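Kitchen staff union questions Somcombe robot plan

TRODBY, 15 May 2024 - The Trodby Canteen Workers' Association today asked catering firm Somcombe to hold off on its plan to put robot arms at the sinks of its staff kitchens until it can show what happens to the people who work there now.

Somcombe says the system, supplied by Daneshvar, will take over "the dull part of the job." The association represents 127 kitchen workers and has yet to see a job description for any of them after the change.

"We have heard about dull work going away before," said Nayeli Restrepo, who chairs the association. "Last time it was the ordering screens. The dull work stayed and we got the screens on top of it."

So far the case rests largely on simulation. The association wants a trial in a working kitchen, during a lunch rush, with results open to staff.
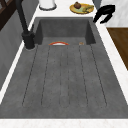 What we are asking for

A written promise that no hours will be cut during the trial. Paid training for anyone told to watch over the machine. A clear answer on who clears up when it stops - and who gets blamed.

Ardalan Asadi, a dishwasher at the Botivberg site, will present the requests to Somcombe managers. A reply is expected before November.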